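Robot Manipulation Lab – Handout 11
Comparing hand-held grippers on soft goods
Instructor: Yvette Arsenault
Revised 22/05/2018

Read sections 2 and 3 before you come to the lab. Section 4 is for the write-up.

1. Purpose
So far we have graded grippers on rigid parts: blocks, cups, the Dobson peg set. Cloth is harder to grade. It changes shape when you touch it, and a pinch that looks good can take in one layer or three. In this unit you work the grippers by hand on the bed station and compare two finger types, Jusar and Rillell, on the same garments.

2. Station

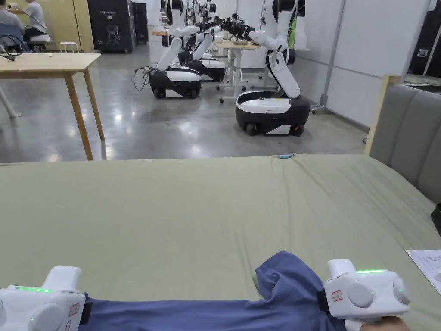

Photo: Y. Arsenault / Manipulation Lab course files

The green sheet stays on the bed for every trial. Both grippers are held by the upright handle, one in each hand. Check the lights on top of the housing before you start. Green means the unit is logging. If a unit drops out during a trial, mark the trial void and repeat it.

The mobile arms at the back of the room belong to the Randum section of the course. You will not use them until Handout 21. Please don't step over their cables.

3. Procedure
Start with the garment bunched up in the middle of the bed. Pinch an edge, lift, lower, release. Then take hold from both sides and spread it. Do 10 trials per finger type and swap operators halfway through.

Keep the fingers close to level with the sheet. Students in the April group came in too steep and picked up the bed sheet along with the garment. Score that as a double pick – it is a fault of the approach, and it should not count against the finger.

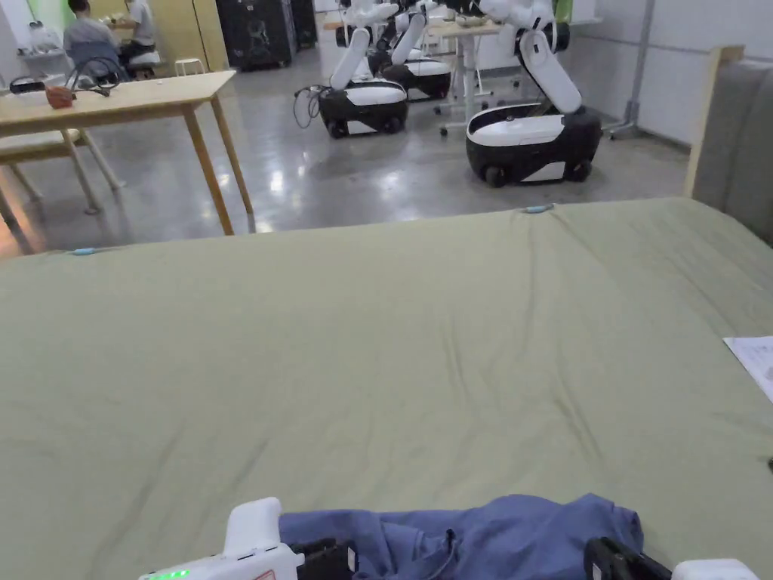
Fig. 2. Blue garment held between the two black fingers.

For each trial record:
Finger type
Operator
Layers picked (one, more than one, none)
Slip during lift (yes/no)
Number of regrasps, up to 2. After that, stop and score a fail.

4. Write-up
Report the two finger types separately. Do not average across operators, as the spread between people is often larger than the spread between fingers. Say which garment you used and how it was bunched at the start. If the clips on the far edge of the sheet came loose, say so, and say at which trial.

Hand in the raw score sheet with the report. Typed copies of the sheet are fine as long as the void trials are left in.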